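Bench notebook, Stondano repair room

Carrying on with the 15-inch laptop from the Barrera office, the one that shuts off under load. Wiremu Lockyer had it first and his notes stop at "fan OK, paste OK, still dies." I took it over after lunch.

Symptoms as I found them. Runs fine on the desktop, plays video for as long as you like, browser with plenty of tabs open is no trouble. Start anything that uses the graphics chip and the processor together and it goes black in under a minute. No blue screen, no warning, nothing useful in the event log except the usual line about the last shutdown being unexpected. Power button brings it straight back.

First thought was heat, same as Wiremu. Logged temperatures during a stress run and the processor peaked at 70 degrees, graphics a little under. That is nowhere near the limit. Fan spins up when it should and the air coming out of the side vent is only warm. So I agree with him, leave the cooler alone. The paste job looks clean and I am not taking it off again.

Second thought was the battery. Pulled the battery report. It has 1,217 cycles on it and the full charge capacity is well below half of design. Ran the same test on battery only and it died faster, in a few seconds. Ran it on the charger with the battery disconnected inside and it lasted longer but the processor clock dropped right down to 400 MHz and sat there, which made the desktop crawl. Put the battery back, clock went back up, and then it died again at the usual point. 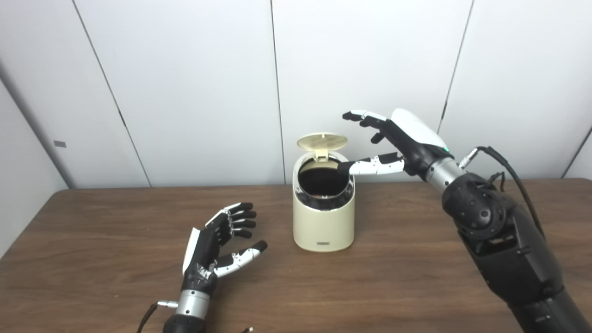

Bench, lid up.

The clock drop got me looking at the charger. The barrel plug is the right size, and the label on the brick gives the right voltage, but it is a lower wattage than the machine wants. Went into the firmware setup and on the power page the adapter type reads "unknown." That fits with the throttling. The center pin carries the ID signal and if the laptop can't read it, it assumes the worst and holds the clock down. With a healthy battery the battery would cover the peaks. This one can't.

Tried our own bench charger, the big one from the shelf by the door. Firmware recognized it at once. Stress test ran 20 minutes with the old battery still in. One dip in the clock near the start, then steady. Ran it again with a game benchmark looping and no shutdown.

To be sure, swapped back to the customer's charger. Black screen in under a minute. Swapped again, fine. Did that whole round twice.

Also tested the memory overnight before all this, one full pass, no errors. Drive health is good. I did not touch the graphics driver. Wiremu had already put the maker's version on and there was no difference between that and the one it came in with.

Parts: one charger at full wattage, one battery. Hoster has the battery listed, delivery unclear. They sent us two last February that would not hold a charge past a few weeks, so ask for the date code before ordering. Quote for the pair will be roughly 400 with labor, and I would tell the customer that the charger alone gets it working on a desk. The battery is worn out either way and they should stop carrying it around expecting a meeting's worth of use.

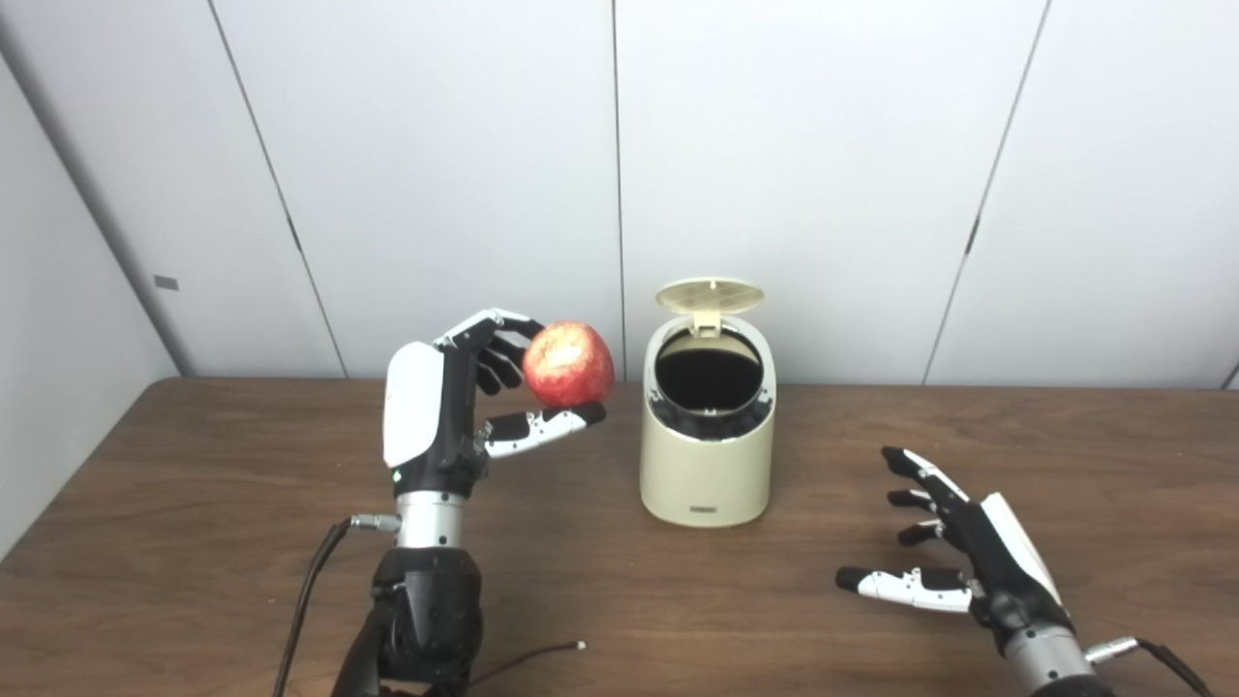

Same bench, November 2023

Machine went back over to the other site with the new charger fitted up and labeled. Customer said yes to the charger, still thinking about the battery. Left the old battery in with a note on the job sheet.

Repeated the stress test here before handing over. Same result as at Stondano, no shutdown, processor a couple of degrees cooler. Hinge cover on the left was loose and I put the missing screw in from the spares tin. Touchpad click is a bit soft but they did not mention it and I left it.

One thing for whoever gets the next of these. Look at the adapter line in the firmware before opening the case. It takes a minute and I would have saved most of an afternoon. I have added it to the intake sheet under power, right after "does it charge."

Still to do:
Battery date code from Hoster.
Old charger is in the drawer with a tag on it, customer does not want it back. Check the center pin with the meter before it goes to recycling.
Wiremu to close his half of the ticket.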